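Textile Care at the Moya Sports Center: An Interview with Soledad Casado

The Moya Sports Center provides team clothing on loan to the youth sections of its member clubs. The garments are issued in April and returned at the close of the season, and in the months between they are washed, inspected and folded on the premises. Soledad Casado has supervised the textile room for 10 years. She received us there on a Monday morning, before the first delivery.

The center currently holds 561 garments in circulation. Ms. Casado keeps the register herself, in a bound ledger and in a spreadsheet that she describes as "the copy." Each garment has a number, a size and a record of repairs. "When a club asks me for a medium, I want to know which medium," she said. "Some have been mended at the shoulder and some have not. A goalkeeper will notice."

Asked what had changed during her tenure, she spoke first of the tables. Until the renovation, folding was carried out on a painted counter beside the dryers. The surface was slick, and shirts made of light polyester moved under the hand. The center then ordered fabric-covered tabletops from Govero, a supplier of workroom furniture. "Cloth holds cloth," Ms. Casado said. "You lay the shirt down and it stays where you put it. I asked for gray, so that a loose thread or a stain would show against it."

The washing procedure is set out on a card by the door. Shirts are turned inside out and washed cold, with strong colors kept apart from whites. Garments that combine the two receive particular attention. "Red with white is the combination I respect most," she said. "One careless wash at the wrong temperature and the stripe is pink. The club will not forgive you, and neither will the parents."

Ms. Casado does not favor folding directly from the basket. Each shirt is placed on the table by itself, and the care label is found before anything else is done. The label tells the staff which side is which, and its condition gives a fair indication of age. 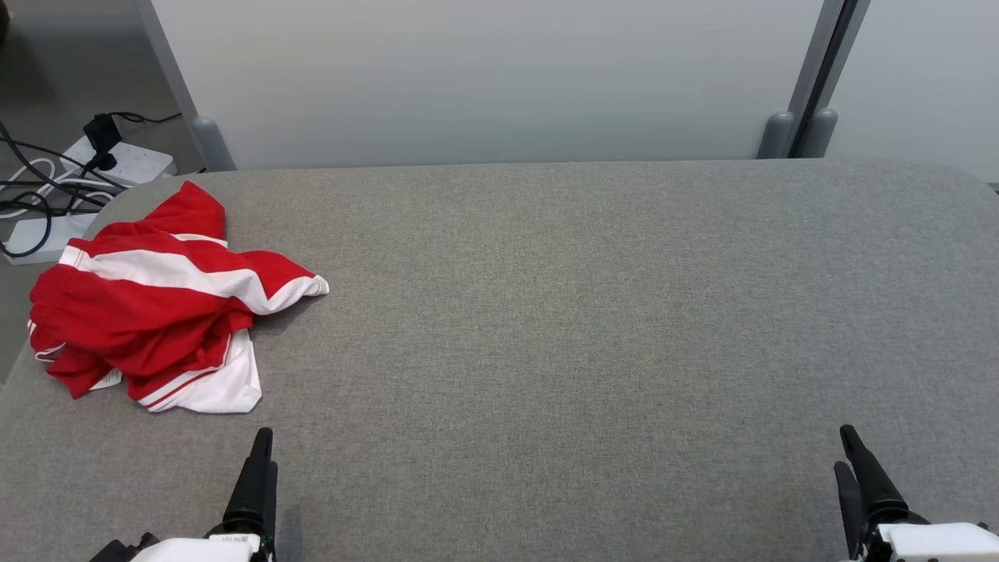 "People want to pull at the corners," she said. "I teach them to find the shoulders. Once you have both shoulders, the rest of the shirt follows." The sleeves are then laid back, the sides brought in and the hem raised to the collar. New staff practice on retired shirts from the Canard league for 3 days before they handle current stock.

The center is now considering a proposal from Brornetti, a laundry contractor, to take over the washing from next season. Ms. Casado has no objection, provided that inspection and folding remain in the building — a condition she has submitted in writing. "They can have the machines," she said. "The table stays with us."

A decision is expected before the next issue of team clothing. In the meantime, clubs are asked to return all garments unfolded, with pockets emptied and any damage noted on the return slip.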